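The long life of a T-shirt

Shireen Cele owns two good jackets and more T-shirts than she can fit in a drawer. When she moved to Clorkden last January she put them all on the bed and was surprised by how many still had wear in them. A few had gone at the neck. Most had only been badly kept.

She now runs a small mending and laundry class called Pappas, and the first evening is given over to folding. People expect to start with needles. Cele starts with a table.

"If you fold on the bed, the bed moves," she says. "You want something flat that stays where it is."

Her advice on surfaces is simple. A desk or a kitchen table will do, and a pale board laid on top makes it easier to see a dark shirt properly. Tape the board down at the sides so it can't slide. Start with the shirt in whatever heap it came in, find the shoulders, and draw it out until the hem is straight. Smooth from the middle towards the sleeves and leave the sleeves until last.
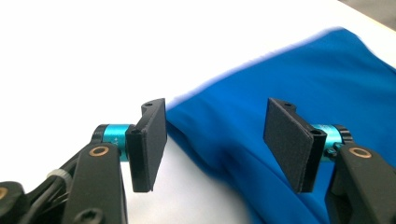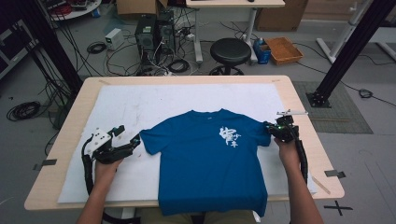 Folding around a print

Shirts with something printed on the chest need a little more thought. Igor Paulík sold printed T-shirts from a market stall, Wulitz, and had 100 of them folded before opening on a good day. He turns the shirt face down, brings in one side and then the other, lays the sleeves back on themselves and folds up from the hem in thirds. He tries to keep the crease off the lettering. An old print that has been creased in one place for months will often crack there.

Paulík doesn't iron over a print at all. He turns the shirt inside out, uses a low heat and stops short of the design. He washes at 30 degrees and dries on a line, pegged at the hem.

Cele and Paulík disagree about storage. She stands her shirts on edge in the drawer, so that each one can be seen. He stacks them flat, as he did on the stall, and takes from the top. He admits that the ones at the bottom don't get worn much.

The next Pappas course covers necklines and small holes, and places are booked through Sutumetti, the shop downstairs.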